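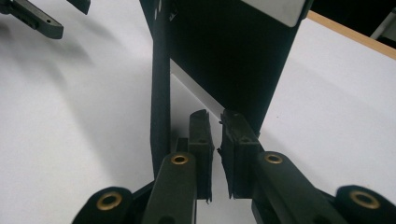

Heikki Mäkelä
Posts: 1,844

I wouldn't put anything oily on matt black, whatever the tin says. It looks lovely for a day and then you have a shiny patch that you can't get off. Barely damp cloth, then a dry one, and leave it alone.

pennywort
Posts: 38

Thanks Heikki. That was one of the things I was going to ask, the other being the table. I've got a tall matt black board standing on a white table and between them they show everything. The black shows dust and fingers, the white shows any rubbing from underneath whenever the board gets moved. I don't mind wiping down once a week but at the moment it's every morning.

I've tried washing-up liquid in warm water, which left streaks on the black, and a Skillico spray that did the table well enough but made the board look cloudy.

tidemill
Posts: 241

The streaks are the washing-up liquid. You're using too much. One drop in a bowl, no more, and rinse with clean water after. If your water is hard use the stuff you buy for the iron.

As for the rubbing on the table, are you sliding the board or lifting it? Mine left grey lines for months and it was me being lazy and shoving it along.

pennywort

Sliding, I have to admit. It's tall and a bit awkward to get hold of with one hand, so it gets pushed.

Grewal fan
Posts: 94

Felt. Cut a strip of self-adhesive felt the length of the bottom edge and stick it on. It slides quietly and doesn't mark. I did mine with the Grewal felt, the thin kind, and trimmed it with a craft knife so you don't see it from the front. Black felt obviously.

Heikki Mäkelä

Felt picks up grit, and then you're dragging grit across a white surface. I had felt on a board for a winter and when I turned it over it was like sandpaper. The table had fine scratches all the way along, which you could only see in low light, but once I'd seen them I saw them every evening.

Lift it, or use small clear rubber dots at the ends.

Grewal fan

Then change the felt. It costs next to nothing. I swap mine every February when I do the skirting boards and I've never had a scratch.

Rubber dots have their own trouble. I had some go yellow and they stuck to the table, and I needed white spirit to get the rings off.

tidemill

Depends on the dots. The cheap ones go sticky near a radiator. I've had Cavora ones on for years in a cold room and they're the same as the day I put them on. I wouldn't use white spirit on a white top without trying it underneath first, by the way. Some finishes go dull.

pennywort

The table isn't near a radiator but it does get sun in the afternoon. Would that count?

tidemill

Possibly. I'd lift the board once a month and check. If the dots feel tacky, take them off.

marrow_lane
Posts: 12

Can I go back to the dust? We have black uprights at work and the dust is worse after wiping than before if you use a synthetic duster. Old cotton pillowcase, washed a hundred times, no softener. It has to be no softener, the softener comes off on the surface and you get the cloudy look pennywort is describing. Might not be the spray at all.

Heikki Mäkelä

Good point about the softener, I'd forgotten that one. I still think the spray is to blame though. Anything meant to leave a shine will show on matt.

Grewal fan

I use Skenent on both and don't get clouding. Spray it on the cloth, not on the board, and go top to bottom. Where there's a label or a plate fixed on, go round it dry, or the liquid gets in behind the edge and lifts it.

Heikki Mäkelä

We'll have to disagree. Water does the same job.

pennywort

Update for anyone with the same problem. I washed a couple of cotton rags without softener and went over the board with plain water, one damp, one dry. The cloudy patches have nearly gone, there's one left low down that I can only find if I crouch. So it could be the softener or the spray, I changed both at once so I can't tell you which.

I've ordered the dots and will put them at the two ends. The marks on the table came off with bicarb on a wet finger, rubbed very lightly, then wiped. It took almost no effort.

tidemill

Go easy with the bicarb, it is a mild abrasive. Fine now and then.

marrow_lane

Does anyone know if the dots come in black? The clear ones show on ours.

Grewal fan

Felt comes in black.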